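Packing table checklist, monthly round, with my comments
Site: Firirstead workroom, back half
Month: January

I've kept to the same order as the printed sheet so you can put the two side by side, but my remarks run over a bit (sorry, small boxes!). OK means OK, Watch means I'd like another look in February, and Fix means please sort it before we start on the Londoño order.

1. Floor clear on both sides of the table
OK. Somebody has finally moved the flat boxes and I could walk the whole way round without turning sideways.

2. Table steady, no wobble
OK. I leaned on each corner in turn. The Trumura feet have been wound down evenly and the lock nuts are tight.

3. Table edges and underside
Watch. There's a rough patch underneath, near where you'd tuck your knees. I ran a bit of sandpaper over it and it's better, but I'd still like tape on it if you're sitting there in thin trousers.

4. Top wiped down before light materials go on it
OK. The dark top is a blessing for this, because any crumb or bit of fluff shows up straight away. Wipe it at the start of the shift and again at 2 pm please. I know the afternoon one gets skipped.

5. Loose film and thin sheets kept under control
Watch, and this is my main grumble this month. Thin stuff wanders. It slides off the table, it ends up on the floor, and a piece of clear film on a hard floor is as good as a banana skin. Anything not being worked on goes back in the lidded tub. Offcuts longer than 30 cm go in the sack straight away and don't get saved "for later".

6. Thin sheets checked before folding
OK, with a comment. Pick the piece up with both hands and get it clear of the table before you decide whether it's fit to use. I've found splits that way that I'd never have noticed with it lying in a heap.

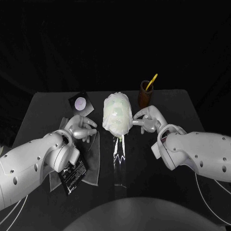
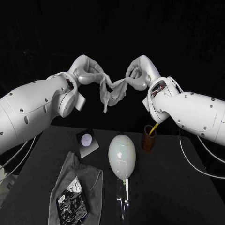

Items 5 and 6: thin, pale, crumpled material at the dark table, on the table top in the first picture and held up in both hands in the second.

7. Cloths folded and put back
OK. Grey ones for the table, and please keep them for the table. I counted 20 clean ones in the drawer against 20 on the stock list, so full marks there.

8. Plastic bags stored out of reach of visitors' children
Fix. The hook by the door is far too low. I could see a toddler getting hold of those in no time, and we do get toddlers on open afternoons. Top shelf, in the Futadix box, lid on. I've moved them myself for now but the hook needs to come off the wall so they don't drift back.

9. Lighting over the work area
Watch. Good over the table itself, poor once you step back from it. One tube at the far end takes ages to get going. I've put in for a new one.

10. Sack emptied
Fix. It was full to the top and someone had started a second pile next to it! Every 48 hours at the very least, sooner if it's a heavy week.

11. Fire exit and extinguisher
OK. Door opens freely, tag in date, nothing stacked in front.

Totals: 6 OK, 3 Watch, 2 Fix. Better than the last round, which had 5 Fix on it. Please initial next to items 8 and 10 when they're done and leave the sheet on the clipboard, not in the drawer with the cloths.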